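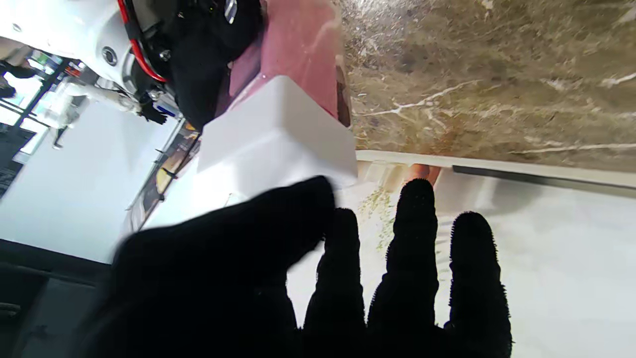
Skuller wrote that the tablet had stopped syncing again, that it said the storage was full even though half the folders had been cleared out, and could I please look before the whole shared album went missing.

Home | Notebook | How-tos | Downloads | Search

21 April 2024

OK, so the storage mess. I've put most of the day into this and I'm writing it down while I still remember which button did what, because in December I fixed nearly the same thing and left myself one line that says "cleared it, fine now." Thanks, me.

The tablet is the one we use for bench photos and scanned receipts. It backs up to the Wondach drive in the Starkville office, and it also keeps its own copy of everything, and (this is the part I'd forgotten) it keeps a third, smaller copy for the album app so thumbnails load fast. Deleting a folder on the tablet moves it to the trash. It doesn't free a single byte until the trash is emptied, and the trash was set to never empty by itself. I counted 2616 items in there! Some of them were videos of somebody's pocket.

What I did, in order:

First I turned sync off. If you leave it on and start deleting, the deletions travel, and then the Wondach copy goes too. Settings, Accounts, the little cloud, off. Wait for the spinner to stop. It took ages and I made coffee.

Then I plugged the tablet into the laptop and copied the whole camera folder over by cable. Wi-Fi would have been less fuss but it dropped twice on me, both times near the end, and there's no resume. By cable it went straight through. I compared the folder sizes on both sides and opened a bunch of files at random from the copy, old ones and new ones. All opened except 9, and those were broken on the tablet as well, so I'm calling that a wash. List of the bad ones is in the same folder as a text file.

After that, the trash. Selecting everything at once froze the app. It seems happy with 100 at a time, so I sat there doing batches like it was knitting. I'm sure there's a better way from the laptop side, but the tablet shows the trash as an empty folder when it's plugged in and I ran out of patience for finding out why.

Restarted. Storage bar still red. Mild swearing. Cleared the album app's cache (Apps, Album, Storage, Clear cache, NOT Clear data, that one signs you out and forgets the shared albums) and restarted again, and the bar dropped to green.

Sync back on. It sat at "checking" for a long while and then ran up to 100 percent. The shared album is there with all its captions, which I was more worried about than the pictures.

Still to do: set the trash to empty itself every month. Move the receipts scans out of the camera folder, they've no business in there. Ask Xie support whether their scanning app can save straight to the drive, I looked through every menu and couldn't find it. And delete the laptop copy eventually, but not this week.

If it fills up again before I've done the trash setting, turn sync off first. Sync off first!

Questions or corrections: use the contact form | © 2024 Workshop Notebook | Back to top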